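The box by the door

Akua Addo has packed more parcels than anyone else I know. She sends them to her sister, to old neighbours, to a friend in halls who never has any washing powder, and for the past four years she has run evening sessions at Vivholm showing other people how to do it well. I went along on a Wednesday, meaning to stay for half an hour, and left when they were locking up.

What she teaches is the everyday box. No ribbon, no shredded paper, nothing you'd unwrap on a birthday. It's tissues, socks, a flannel, something small to eat, all the bits a person needs in the first week in a new place and forgets to buy.

"People come in thinking it has to be lovely," she says. "And I love lovely! But if you've just moved and you've got a cold coming, what you want is a packet of tissues and you want it on the top."

She is very keen on the top. Whatever goes in last comes out first, so she asks everyone to decide on their last thing before they have put in a single item. Soft packs are her favourite for this because they give a little when the flaps go over, and she squashes one between her palms to show me, beaming.

I ask how she got started and she laughs. Her first parcel went to Chantal Doucette, a friend from college, and it held a jar of jam, a hardback book and nothing in between. The jam didn't make it. "Chantal rang me up and said the book was delicious. She still has it, all the pages stuck together at one corner. So that was my education, really, one jar."

After that she began asking everyone what they had been glad to receive. Osamu Hirose, who shares the Vivholm sessions with her, had kept a list of his own for years, written on the inside of a cupboard door, and when the two of them compared notes they found they agreed on nearly everything except food. He likes to send a proper meal's worth of noodles. She would sooner use the space for a second pair of socks (they were still arguing about this over the kettle while I was there).

Their boxes are always second-hand. Akua gets hers from the shops along her road, and she doesn't mind a bit if the flaps are in a state, provided the base is sound. She presses on the bottom with her knuckles, then turns it over and does the same from the other side. If it bows, it goes for recycling.

"A tatty rim you can tape. A weak bottom, no. I've had one go on the stairs and I was picking up cotton buds till Sunday."

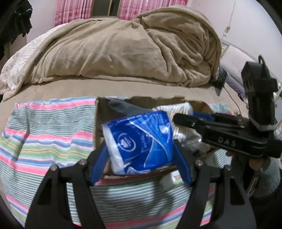
What goes in, and in what order

She starts with anything heavy and flat, then fills the corners. Fabric is what she reaches for next, and she gets quite excited about it: a folded cloth is a present and it's padding too, so you never need to pay for bubble wrap. Socks go in as pairs, folded once, pushed into whatever gap is left along the side. Small packets stand on their edges so they can be seen from above.

Osamu has one habit that Akua has borrowed. He leaves things in their plastic wrappers when they come in them, even when the outer pack looks bulky, and he never tips loose items in together. "Soap and biscuits," he says, shaking his head. "I did it in my student days. Everything tasted of lavender for a month."

And the rummage test? That one is hers. With the flaps still open, she puts a hand in and tries to bring out any one thing without upsetting the rest. If half the box comes up with it, she takes out 2 or 3 items and begins again. It sounds fussy, but I tried it with the parcel I'd brought for my nephew and had to start over twice, and the final version was so much better that I've been repacking my own cupboards ever since.

I wanted to know what she has been sent herself. She thinks about it for a good while. "Akihiko Kinoshita sent me a box when I broke my wrist. Every single packet in it had a corner already snipped so I could open it with one hand. I cried, and then I ate all the crackers."

The sessions run again from June, at seven in the evening. Bring a box, and knock on the bottom of it before you set off.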